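February
By Ngozi Ogbonna
20 shares | 7 comments

Workshop Tips: Keeping the Books When the Business Is in Your Garage

These notes are for people who make and sell goods from a spare room, a kitchen or a garage bench and have no bookkeeper. They cover paperwork, stock and pricing. They do not cover tax law, which differs by state, or licensing, which differs by city and sometimes by street.

Separate the money first. Open a second checking account and run every sale and every purchase through it. It does not need to be a premium business account, but check the bank's terms, as some personal accounts exclude business use. If you pay for something with your own card by mistake, write a transfer slip the same day and reimburse yourself the exact amount. Do not net it off against something else.

Number your jobs. Any scheme will do if it never repeats. Mine is the year followed by a running count, and the number goes on the quote, the invoice, the materials receipt and the masking tape stuck to the work itself. A customer who calls about "the blue one" can then be answered in under a minute.

Receipts. Thermal paper fades, faster on a windowsill or near a heater. Copy or scan each one on the day of purchase and write the job number on the copy. Receipts that belong to no job (sandpaper, glue, light bulbs) go in a separate envelope marked Overhead, one envelope per month.

Timing your work. Most makers underquote labor. For four weeks, keep a clipboard at the bench and record start and stop times for each job, including the parts that do not feel like work: unloading the car, answering messages, sweeping, packing. When I did this for a run of serving boards sold under the Dindine name, packing alone took 20 minutes per order. I had been charging for none of it.

Setting an hourly rate. Add up a year of overhead: insurance, the share of utilities you can support with records, tool replacement, software, booth fees. Divide by the hours you can bill, which will be well short of the hours you are in the shop. Add the result to the wage you want. Materials are charged on top, with a markup for waste and handling. If the final figure looks too high for your market, change the product or the process before you change the arithmetic.

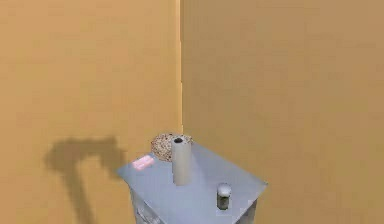 Plain tan walls meeting at a corner.

Measuring the space. If you intend to claim part of the home as a workplace, measure the area wall to wall and draw it on graph paper. Mark the door and the bench. Measure the whole house by the same method, so that both figures are on the same footing. Date the drawing, sign it, and make a new one if you move the partition or take over another room. Whether the space qualifies is a question for a tax preparer, and the drawing will shorten that conversation.

Counting stock. Count on the last working day of the month, before sweeping up. Use the price you paid, not the price you hope to get. Offcuts below a set size are counted as zero; pick the size once and write it inside the cupboard door. My February count came to $1,334 in lumber and hardware, of which more than half was walnut I had no order for. I have stopped buying walnut.

Deposits. Take a deposit on custom work large enough to cover all materials. Record it as money owed to the customer until the job ships — it is in your account, but you have not earned it. Babatunde Jibrin, who shares my router table and sells shelving as Rovari, keeps deposits in a linked savings account and moves each one across on delivery. It is an extra step, and it has kept him from spending one customer's lumber money on another customer's hinges.

Invoices. State the job number, what was made, the amount, the due date and how to pay. "Due on receipt" is routinely ignored. "Due in 7 days" gets paid sooner, in my experience, and gives you a fixed date on which to send the first reminder. Keep reminders to two lines and attach the invoice again.

Tools as assets. Keep a list of every tool over a threshold you choose, with date of purchase, price, serial number and where it is kept. Photograph the rating plate. The same list serves the insurer, the tax preparer and you, when you are deciding whether to repair the planer or replace it. Cross out what you sell or scrap, and leave the line legible.

Software. A spreadsheet is enough for one person with few orders. I use 4 tabs: Sales, Purchases, Jobs, Stock. I moved my records into Jurnia for a while and moved them out again when I found I was still keeping the spreadsheet. Others in the building use Radu and have no complaints. Whatever you choose, export a copy once a month and store it on a drive that is not in the workshop. Sawdust gets into everything.

A weekly half hour. Pick a fixed time and do the following in order:

Enter receipts.
Match the bank statement to the Sales and Purchases tabs.
Send invoices for anything finished.
Send reminders for anything overdue.
Look at the balance less deposits held.

The last figure is the only one that tells you whether you can buy the new clamps. If it does not match what you expected, find the difference before closing the file. A small mismatch is often two larger errors pulling in opposite directions, and these take longer to trace with every week that passes.

7 comments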